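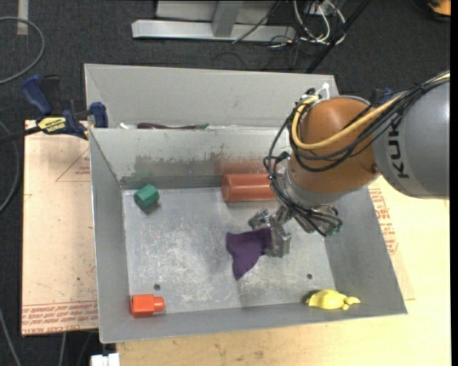

Bin cell, gripper at the purple cloth, front compartment.

7th March

Went through the cell rules with Vinzenz Kofler this morning and rewrote the ones that had drifted. The old sheet dates from before the divider went in, and half of it talks about a single open bin. Notes so we don't argue about it again. Typed version goes in the Liria folder once he has read it.

**Bin and boards**

- Bin is clamped before the arm is powered. A bar clamp at the divider corner is the minimum. If you can shift the rim by hand, it isn't clamped.
- Don't move the boards to make room. The bin pose in Clakik is taught relative to them, and a re-teach costs half a morning.
- If the bin has been off the boards for any reason, run the four-corner touch check before the first pick. Slow speed, one person on the pendant.
- Scrapes on the floor of the bin are allowed. A raised burr is not. File it down and write it here. Vinzenz wants a photo of the floor every month so we can see if the scraping is getting deeper. I skipped February, will do it Monday.

**Cables**

Most of our stops come from this, so it gets the longest section.

- Dress pack gets looked at before every session, by eye and with the wrist turned to both ends of its range. Look for a loop that goes tight and for a loop that hangs below the gripper body.
- Loops near the gripper may hang beside it. They may not hang between finger and item at the pick height. With taller items near the divider this is easy to miss, so jog down next to the tallest one and look.
- Tape is not a fixing. Ties or clips only, tails trimmed.
- Floor cables stay outside the boards. Anything crossing the way to the stop button gets rerouted the same day.

**Speed and people**

- Teaching and any hand in the bin: reduced mode, 200 mm/s at the tool, enabling switch held by the person who is closest. We had 250 written down before. That is the usual ceiling and it's fine, but we never needed it and 200 is easier to react to.
- Nobody reaches in to straighten an item while a program is paused. Paused counts as running. Stop, release drives, then reach.
- One person runs the pendant. If it changes hands, say so out loud.

**Items**

- Mixed set: at least one soft item, one round, one blocky and one odd shape. Soft ones go in dropped, never spread flat by hand. I caught myself smoothing a cloth last week and those runs came out too good.
- Items start in the front or the rear compartment as the run sheet says. If one ends up on the wrong side, leave it and mark the run.
- Finger contact on cloth: the finger may touch the bin floor through the cloth, force limit 23 N. Over that the run aborts and goes in the log as an abort. It does not get repeated until it passes.
- Round items against the divider are allowed. No propping them away from it.

**Logging**

Every abort gets a line: run number, item, compartment, what the arm was doing. "Weird" is not an entry. (That one is mine, run 88. I no longer know what was weird about it.)

Keep failed runs with the good ones. The Grabner people asked for a cleaned set and we said they can filter on the abort column themselves.

**Open points**

- Whether the risk sheet needs redoing for the divided bin. Vinzenz says yes, the divider is a new pinch point between plate and finger. I think he is right. He takes the first draft, I check it against the ISO 10218 list.
- Spare finger pads. The Widia drawer has the old size only. Ordered.
- Divider is scuffed across the middle. Need to check whether the finger path in the rear compartment program clears the top by enough, or whether we are rubbing on the way down. Raise the approach point by 200 thou first and see if the marks keep growing.
- Clamp goes on the checklist as its own line. It was under "general" and people skip general.

Checklist reprinted with the cable check moved to the top. Old copies in the recycling, please don't pull one back out because it has your notes on it.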